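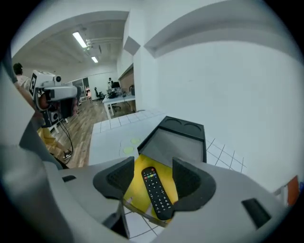

The quota at Suvance was 200 good ones a day, and by lunch Dana had 100. A good one meant the jaws closed clean, the thing came up, the thing went down where it was supposed to go, and she pressed the button with her thumb so the episode ended there. If her hand shook she threw it out. All week the object was the remote control, black, with the red, green, yellow and blue buttons in a row near one end. She had picked it up so many times that she had started reaching for her own remote at home with two stiff fingers.

The company was teaching a model called Zetine to tidy up after people. It had never seen a living room. It had seen Dana's wrist, and the wrists of five others, and from those it was supposed to work out the rest.

Her trainer was Hatsue Yoshida, a quiet woman who walked behind the tables and watched. On the first morning she had told Dana to slow down. On the second she told her to miss sometimes.

"Miss on purpose?"

"Start to miss. Then fix it. It has to learn what fixing looks like."

So Dana came in crooked. She bumped the remote, backed off, turned the gripper and tried again. It was harder than doing it right. Her fixes looked like acting, and Hatsue deleted most of them.

After lunch her arm got tired and the misses got real. She caught the remote by one corner and it swung. She stopped, let it hang still, and set it down gently – the way she used to set down her son when he had fallen asleep in the car. Then she picked it up again from the middle.

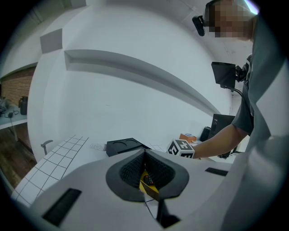
Hatsue said the last batch was the best she had seen from that table, and asked what Dana had changed.

"Nothing. I'm tired."

"Keep the tired ones," Hatsue said. She wrote something on her tablet and moved along to the next station.

Dana finished at 179. She hung up her badge, rode the bus home and found the television already on, her son asleep in front of it with the remote under his hand. She slid it out slowly. It caught on his sleeve, and she backed off and tried from the other side.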